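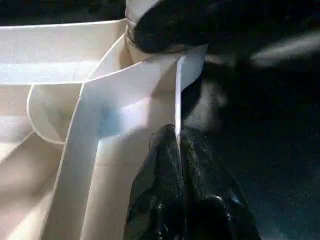 Household Textiles 2, Session 23
Folding and storing: covers, piped edges, straps
Notes for 4 October 2019 (T. Zawadzka teaching, R. Haworth out)

Room change, we are in the Vaststead building again. Bring your own cloth if you have it. Cream or white shows the creases best.

Recap from last time
Grain first. Find it before you fold anything. If the panel pulls crooked, you're off grain, start over.
Heavy cotton: fold in thirds. Light stuff: halves are ok.

Today

1. Seams and piping
Curved seam never folds flat. Don't force it. Let the curve sit on the inside of the fold, flat panels go over it.
A hard crease across piping stays there for months. Steam helps a bit.
Smooth outward from the seam, flat hand, not fingertips.

2. Straps and stiff bands
Stiffer than the cloth so they win every time. Lay the strap straight BEFORE the first fold. Diagonal strap = diagonal ridge through every layer on top.
Long strap: double it back on itself, loose bend, no pressing.
Sewn-in strap: fold the cloth to suit the strap. Yes this breaks the thirds rule. Fine.

3. Layers
Overlap panels a little less each time or the edge gets fat.
Shadows between layers mean trapped air. Press from the middle out.
White on cream is hard to read, turn on the side lamp and look for the bright edge.

Storage
Shelf depth in the Entwistle closets is 26 inches, so finished fold has to be under that. Measure it, dont guess.
No plastic bags. Cotton bag or old pillowcase.
Refold in Febuary along different lines.

Homework
Fold one cover with a curved seam and one with a strap. Leave under a book overnight, unfold, mark the creases in pencil on the worksheet. Two sentences on what you would change.
Reading: Prostero handbook, p. 128, just the part on bands. Skip the starch section, we do that with Roland.

Worksheets in the tray by the door.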